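4.2 Does lid closure reduce household water use?

The claim that people who keep the lid down also flush less has been repeated so often that it is rarely traced to a source. We tried to trace it. Most of the citations we followed led back to the Florel leaflet, which gives no sample size, and the rest led to one another. Weerakoon's thesis is the only earlier work we found that reports meter data, and it covers a single block of flats in Plokstead with shared supply pipes, so the readings cannot be tied to any one household.

Our own survey went to 1,706 addresses and brought back 336 usable replies. That is a poor return, and we doubt that it was random. People who answer a postal survey on bathroom habits are likely to be people with views on bathroom habits. Of those who replied, 77 per cent said that they "always" or "usually" closed the lid before flushing. We do not believe this figure. In the follow-up visits made by Khondokar, several households who had ticked "always" gave a different answer when asked in person – and one couple disagreed at some length over which of them was right.

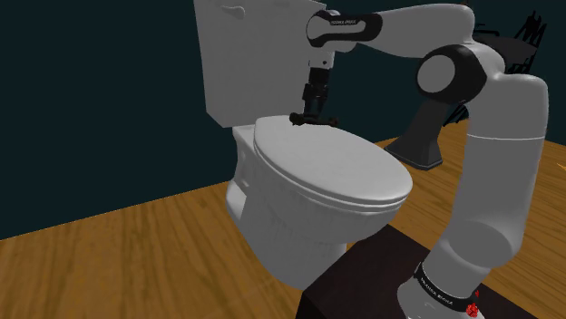 The difficulty is partly one of wording. "Closing the lid" can mean before flushing, after flushing, or simply last thing at night, and the form did not separate these. A household that shuts the lid at bedtime to keep the dog out could tick the same box as one that shuts it at every use. We changed the question for the second mailing in October, but by then the first set of replies had been coded and the two cannot fairly be pooled.

A second difficulty is that the lid has uses of its own. In small bathrooms it serves as a seat, a step or a shelf, and a lid that is down because something has been put on it tells us very little about flushing. The Orden checklist, which scores a closed lid as "good practice", takes no account of this. Nor does the Lightfoot scoring sheet, though it at least has a space for remarks.
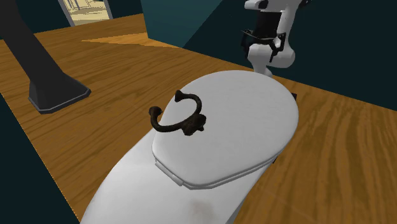
Figure 7. Simulated view of a toilet with the lid closed and a dark, curved metal hook resting on top.

Where meter readings were available, we compared the households that reported regular closure with those that did not. There were 74 in the first group. Their daily use was slightly lower, but the gap shrank once the number of people in the home was allowed for, and it disappeared when homes with a dual-flush cistern were set aside. We see no reason to credit the lid with what a smaller household and a newer cistern explain quite well.

It may be argued that closing the lid is a sign of a careful user, and that careful users save water in other ways. Perhaps so. The argument is hard to test with the data we have, and those who put it forward have not tested it either. A careful user might just as easily flush twice. Until someone records the flush and the lid together, over months and in ordinary homes, we would advise against including lid closure in any estimate of domestic savings.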